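夏天买饮料习惯整箱搬，冷藏室放不下，冰箱最下面那个抽屉就成了放饮料的地方。下面是我家用了几年的办法，写给同样只有一台冰箱的人。

## 先弄清楚抽屉是冷藏还是冷冻

不少冰箱的下层抽屉是冷冻，也有一部分可以切换温区。能切换的，夏天调到冷藏，整罐整瓶放着都没问题。不能切换的，碳酸饮料和啤酒只能短时间放，罐子冻过头会鼓底，严重的会裂开，糖水流进滑轨里，清理起来要拆抽屉。

我的做法是定时：

- 330 毫升的铝罐，冷冻 20 到 25 分钟拿出来。
- 500 毫升的塑料瓶，40 分钟左右，中间翻一次面。
- 玻璃瓶不进冷冻。

手机闹钟响了就去拿，别想着“再等一会儿”。急着喝的话，用湿厨房纸把罐子裹一层，时间可以再缩短几分钟。

## 罐子横放，靠里放

抽屉深，罐子竖着放，一拉就倒，横着放反而稳。横放时靠近后壁，几罐挨在一起，推拉的时候滚不远。前面空出来的地方留给常拿的东西。

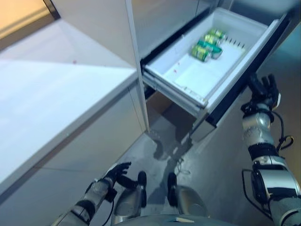
*四罐饮料横放在抽屉里，底下是白色的内托。*

抽屉里如果有内托或者隔板，先把它推到位再放东西。内托歪着，抽屉关不严，门封边上很快结霜。没有内托的，可以买一个浅的塑料收纳盘，Kullden 和 Tuvitz 都有这种尺寸，买之前量抽屉内部的宽度，不要量外面的面板。我第一次量的是面板，买回来大了两指，只好拿去装土豆。

横放也有个上限。叠两层可以，第三层就会往前滑，关抽屉时容易卡住。罐子多的时候在前面挡一盒冻豌豆或者卷起来的毛巾。

## 瓶装的另外安排

瓶子比罐子麻烦，主要是瓶盖。开过的瓶子一律竖放，放冷藏室门架，不进抽屉。没开过的可以横放，瓶盖朝里，拿的时候抓瓶身。要进冷冻的塑料瓶，事先倒出一点，水结冰体积会变大，装得太满会把瓶子撑变形。

往抽屉里添东西之前，先把要放的瓶瓶罐罐都摆到旁边的台面上，看好顺序，再拉开抽屉一次放完。抽屉开着的时间越短越好，家里人多的时候这一条最省电。台面如果是浅色的，瓶底的水印及时擦掉，果汁和茶的印子过夜就不好擦了。
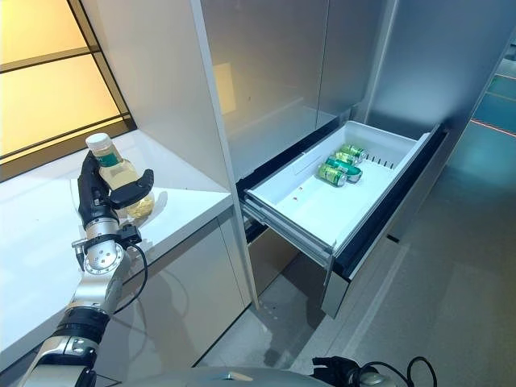

抽屉全部拉开的时候，不要往边沿上压重物，也不要让小孩扶着站。滑轨承重有限，压弯了以后关到一半就会顶住。朋友 Trí Ông 家那台就是这样，换一副滑轨花了 300 块，另加 100 块上门费。

## 抽屉的清洁

一个月擦一次够用，洒了东西当天擦。

1. 把东西全部拿出来，冷冻的装进保温袋。
2. 内托取下来，用温水加一点洗洁精洗，梳齿状的边缘用旧牙刷刷。
3. 抽屉底部用拧干的布擦。有色的小点多半是果皮碎屑或者包装上掉的颜色，先用小苏打调成糊敷五分钟，再擦。
4. 滑轨用干布擦，不要喷清洁剂。
5. 全部擦干后再放回去，有水汽就会结霜。

抽屉正面的不锈钢面板顺着纹路擦，用微湿的超细纤维布，最后干布收一遍。钢丝球和去污粉不要用，划痕去不掉。

## 几个常见的小问题

**抽屉有味道。** 多半是汁水漏在内托下面。洗过以后放一小碗小苏打，两三周换一次。

**关上以后又弹开一条缝。** 看看后面有没有罐子滚过去顶着。没有的话，检查门封上有没有碎屑。

**罐子表面结了一层霜。** 抽屉开得太频繁，或者放进去之前罐子是湿的。擦干再放。

**忘了拿，罐子已经冻硬。** 不要马上开，也不要用热水冲。放进一个盆里，挪到冷藏室，过一夜再看。罐底鼓起来的，用袋子包好扔掉。

新买的整箱饮料，先留一半在阴凉的柜子里，喝掉几罐补几罐。抽屉塞得太满，冷气走不动，里面的反而凉得慢。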